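4.2 Open day

The Luvidano cell was shown at the Hosau open day on a Saturday in April. Visitors came to the table in groups of 8, and 151 of them filled in the short form afterwards.
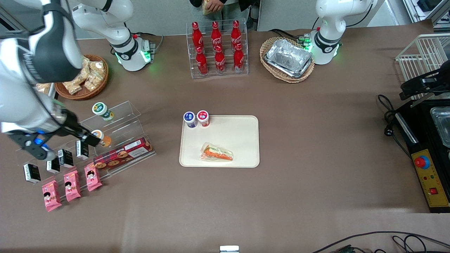
Figure 3. The two-arm cell with shop goods set out around the tray.

Visitors' requests were typed in by a member of staff and passed to the planner unchanged. Most named a product by its type. Small jars were harder to ask for, as several differed mainly in lid colour, and "the orange one" was accepted as a full request. We logged 159 requests in all.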